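4.2 Clearing a desk: the power strip task

Of the chores in the Kerslake set, moving a power strip off a plate was the one our reviewers expected to be trivial. The strip is long, rigid and pale, and in most of our layouts it lies across a darker round object on a white table. The arm must close on the narrow body, lift it clear and set it down without disturbing the other items. The policy was trained on 200 teleoperated episodes collected with the Orkix interface and was run without task-specific tuning.
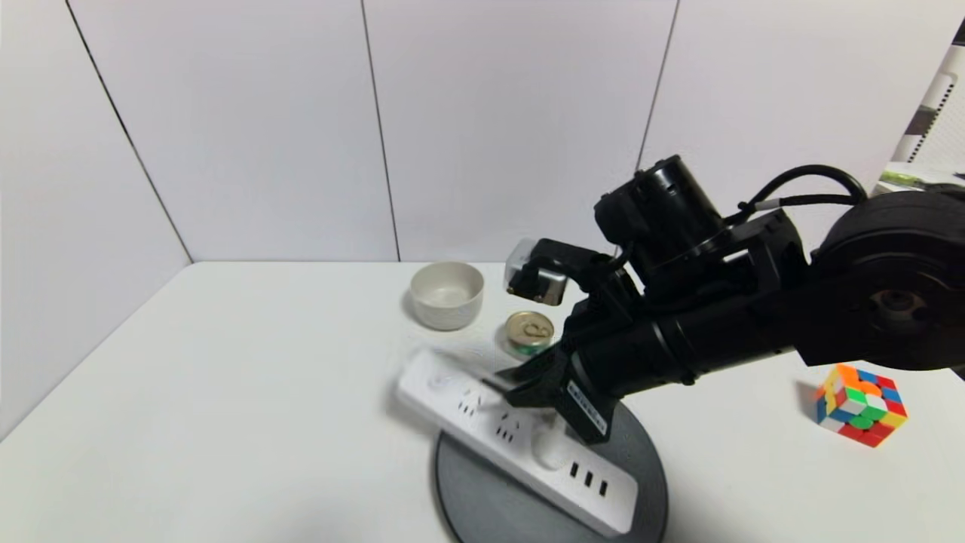 Figure 4(a). Gripper over the power strip, with bowl, can and Rubik's cube on the same table.

Approach was seldom the problem. Most failed trials had one of two causes: a grasp too close to one end, after which the strip swung in the fingers, or a cord that snagged during the lift. The second is harder to correct. The cord has no fixed shape, and the policy receives no explicit estimate of where it lies.
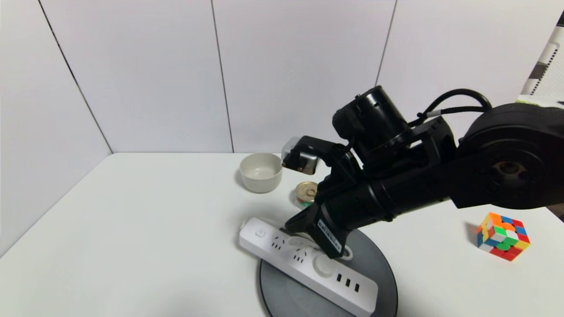
Can a household arm be left to do this kind of tidying unattended?
At present it needs someone within reach. A dropped strip or a trapped cord ends the trial, and the controller has no recovery behaviour for either.

The wrist view was added after the first 100 trials, following a suggestion by Shih-chieh Sin. It gives the finger positions relative to the table at close range, where the head view is often blocked by the forearm. Its field is narrow, and objects near the border are easily lost to the Tratport segmenter, which was trained on whole outlines.
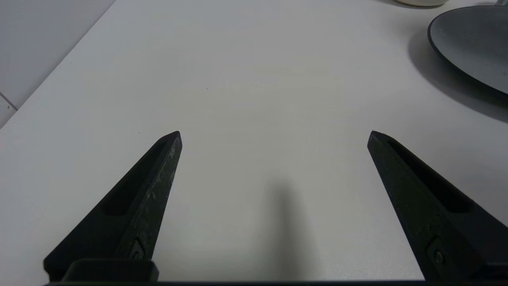 Figure 4(b). Wrist view with the fingers open; part of the dark plate at upper right.

A lift was scored as a success only if the strip was held clear of the table and no other object had moved. Tilt was not penalised. We kept this rule for comparison with the Preditz baseline, although a person doing the same job would probably be expected to keep the strip more level. Placement was scored separately (Section 4.3).

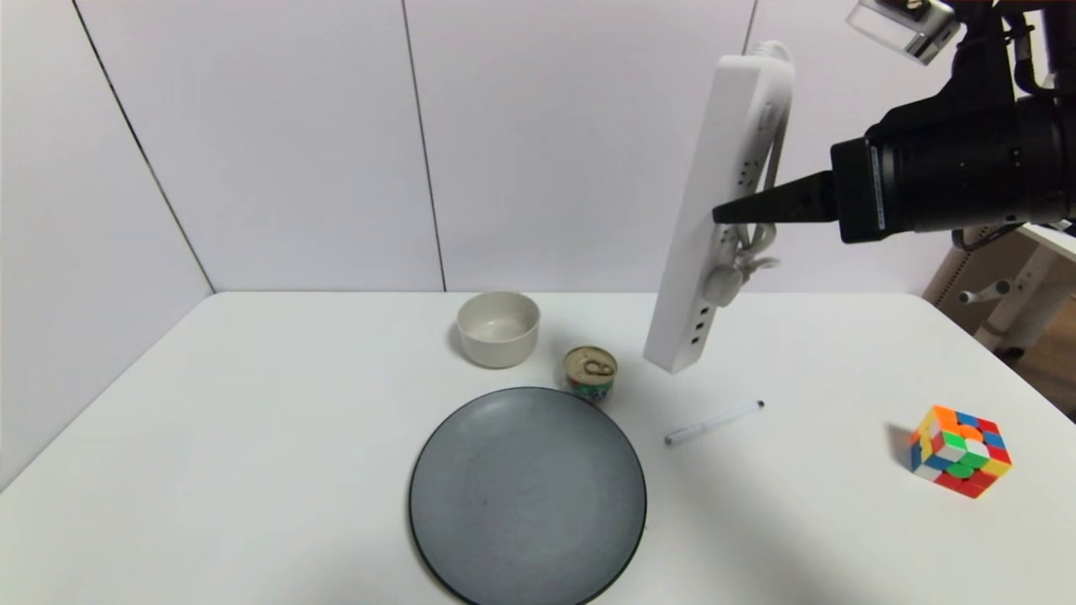 Figure 4(c). Power strip held above the table at a steep tilt, cord looped over its upper end.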